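Tolentino House kitchen meeting, 25 May 2022

Present: Jocelyn Lumanlan, Ibrahim Afolabi, Maricel Umali, Abhishek Jaiswal, and me (Jennylyn Soriano, typing with one hand and eating with the other). Nobody sent apologies, so yay us!

April notes: read and okayed. Ibrahim wants it written down that he did return the big ladle. Done, Ibrahim.

Money: the supper fund stands at 2,852 pesos after the Harnia shop run. Maricel would like receipts in the jar, please, and I promised to stop using mine as bookmarks. We fed 22 at the last supper and we're planning for the same again.

Clearing up after meals: this took up most of the evening, and I got a bit carried away (sorry, but I do love a tidy table). We agreed that trays come back to the long table, paper and wrappers go in the clear bin, food scraps get scraped off next, and only then do plates and bowls go in the rack for the sink. Abhishek thinks cups should come off first or they end up sitting in the bowls. Jocelyn said whole vegetables are not scraps and can go back to the cook if they haven't been touched. Long chat about carrots followed. We left that one open.
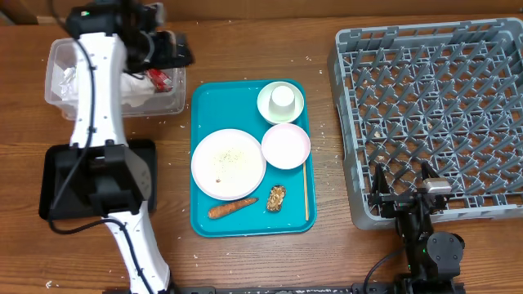
Teal tray on the long table, with the plate, two bowls, the paper cup and the famous carrot. Gray rack to the right.

Crumbs: whoever clears the last tray wipes the table too. All 5 of us said yes, Abhishek a little slowly.

To do: Maricel to price more trays at Grondadeo (we'd like 4). Ibrahim to write up the clearing order in big letters and tape it by the sink. I'm bringing new sponges.

Any other business: Jocelyn asked if we could have soup next time. Yes please! Maricel has the recipe and will send it round.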